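Courses > Personal Essay, Evening Group > Handout 4

This site uses cookies to remember your reading list. Accept / Manage settings

Handout 4: Writing about being on your own

Welcome back, everyone! Last week's pages on family meals were a joy to read (I went through the whole pile in one sitting, with toast) and this week we turn to something quieter: time spent alone, and how to get it onto the page without sending your reader to sleep.

The trouble with solitude as a subject is that so little happens. You sat in a room. You made soup. Lovely for you, but where does the reader stand? My answer, always, is to go small and go exact. "I enjoyed the peace" gives me nothing to hold. "I ate 29 olives and read the back of the jar" and I'm in the kitchen with you!

Our set reading is "The Vavbridge Winter" by Kittipong Chareonsuk, all 1,174 words of it. Please read it twice, once for pleasure and once with a pencil. He takes a rented room in February, knowing no one in the town, and we follow him through a single Monday. Things to mark as you go:

- The opening. He starts with the kettle already on. Where would you have started, and what would we have lost?
- The word "lonely". It comes up once, very late. Look at what he uses in its place before then.
- The phone call from his sister in Astham. It takes up almost a third of the essay, and yet I came away feeling how alone he was. How does he do that?
- The last paragraph, which I love and which half of last year's group couldn't stand. Bring an opinion, please, and be ready to defend it.

A note on other people. An essay about being alone nearly always needs someone else in it, even if it's only the man upstairs with the radio. We measure our own quiet against somebody's noise. If your draft has just you in it, try letting one person knock at the door and see what the page does.

Warm-up for the session (ten minutes, no stopping, no crossing out): write about an object you keep for company. Mine is a Serrano teapot with a chipped spout, and I could go on about it for hours.

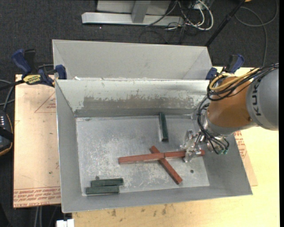

Fig. 1. Reddish-brown and dark green blocks in a grey metal bin.

Homework: a first draft of up to four pages on a day you spent alone, by choice or otherwise. Stay inside the one day if you can. If it starts wandering off into childhood, let it wander for a paragraph, then bring it home again.

Further reading, if you've caught the bug: the Grundura anthology of short essays, page 79 onwards, especially the one about the night ferry. The library copy is out, so I'll bring mine along to pass round. Pencil in the margins is very welcome!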